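Incidencia 262: la pinza se abre sola durante la demostración por control remoto
Proyecto: Parnance, tareas con tela
Estado: cerrada
Prioridad: media
Abierta por: Reshma Mtshali
Asignada a: Jacobus Ndlovu
Fecha de apertura: lunes, 2 de mayo de 2022

Descripción

Al grabar demostraciones de la tarea de levantar y doblar el paño, la pinza derecha se abre unos milímetros sin que el operador haya soltado el gatillo. Ocurre cuando el brazo ya ha subido y empieza el giro de muñeca. Unas veces el paño se queda enganchado y se puede seguir, otras se cae y hay que descartar el episodio.

Con el brazo izquierdo no lo he visto. Con objetos rígidos tampoco, pero en esa tarea apenas giramos la muñeca, así que no lo doy por descartado.

Pasos para reproducirlo
Arrancar el puesto de control remoto con el perfil Zulu.
Cerrar la pinza derecha sobre el paño y mantener el gatillo a fondo.
Subir el brazo y girar la muñeca hacia dentro.
Mirar la apertura en la gráfica.

Resultado esperado: la apertura se mantiene en el valor de cierre.
Resultado obtenido: la apertura sube durante el giro y vuelve a bajar al terminar.

Comentario de Jacobus Ndlovu
¿Tienes el registro del gatillo del mando en esos episodios? Necesito saber si la orden llega ya mal o si la pinza no la cumple. Súbelo sin filtrar, por favor, el exportador recorta los extremos.

Comentario de Reshma Mtshali
Subido. Con el gatillo a fondo la lectura debería ser 100. Durante el giro baja a valores intermedios y luego se recupera. Yo no noto que afloje el dedo, pero la postura de la mano es incómoda en ese punto.

Comentario de Jacobus Ndlovu
Entonces la orden ya sale así del mando. Dos posibilidades: el muelle del gatillo o la mano del operador. Palesa M., ¿puedes repetirlo tú con el mismo mando? Y después con el de repuesto.

Comentario de Palesa Motaung
Repetido con los dos mandos. Con el habitual me pasa igual que a Reshma. Con el de repuesto pasa menos, pero pasa. Para que se vea bien hay que coger el paño por el centro y dejar que cuelgue. Si se coge por una esquina el agarre aguanta más y el fallo solo aparece en la gráfica.

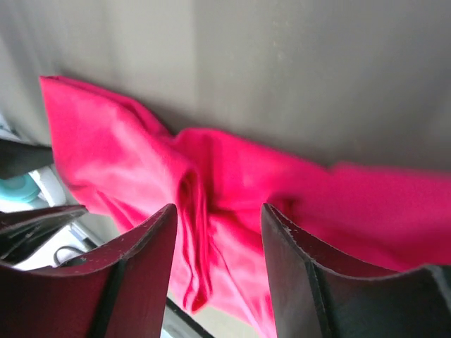

He probado también a guiar el brazo a mano, en modo de gravedad compensada, con la pinza cerrada desde la consola. Así no se abre en ningún momento del giro. Eso descarta el motor de la pinza, creo.

Comentario de Jacobus Ndlovu
De acuerdo, la pinza queda descartada. He mirado la conversión del gatillo en Zulu y es lineal en todo el recorrido, sin zona muerta al final. Cualquier holgura del dedo se traduce en apertura. En el perfil antiguo, el de Prenov, había un tramo final que se tomaba como cierre completo. Se perdió al migrar.

Propuesta: recuperar ese tramo y añadir un filtro corto sobre la orden de la pinza. No quiero un filtro largo, el operador lo nota al soltar y acaba soltando antes de tiempo.

Comentario de Palesa Swanepoel
Desde entrenamiento: preferimos la zona muerta sola, sin filtro. El filtro mete un retardo entre lo que el operador ve y lo que queda grabado como acción, y la política lo aprende. Ya tuvimos ese problema con los episodios de noviembre.

Comentario de Jacobus Ndlovu
Vale, sin filtro. He subido la versión 2 del perfil con la zona muerta. Hay que reiniciar el puesto para que la cargue, no basta con cambiar de tarea en el menú.

Comentario de Reshma Mtshali
Probado con la versión nueva y el mando habitual. La orden se queda en cierre completo durante el giro. Soltar responde como antes. La primera vez no me funcionó porque no había reiniciado el puesto.

Comentario de Rafia Butt
¿Qué hacemos con los episodios ya grabados? En Sinero preguntan si pueden usarlos para la entrega.

Comentario de Palesa Swanepoel
Los que terminan con el paño caído, fuera. Los demás se pueden conservar si se vuelve a calcular la acción de la pinza a partir del registro sin filtrar, aplicando la misma zona muerta. Los que solo tengan el archivo exportado no sirven para esto, les falta el principio y el final. Rafia, díselo así a Sinero.

Comentario de Rafia Butt
Avisados. Piden la lista de descartados, la adjunto cuando termine el recálculo.

Resolución
Causa: conversión lineal del gatillo sin zona muerta al final del recorrido, perdida en la migración del perfil de Prenov a Zulu.
Cambio: zona muerta recuperada en la versión 2 del perfil. Sin filtro.
Pendiente: revisar el muelle del mando habitual. Se abre incidencia aparte, asignada a Palesa Motaung.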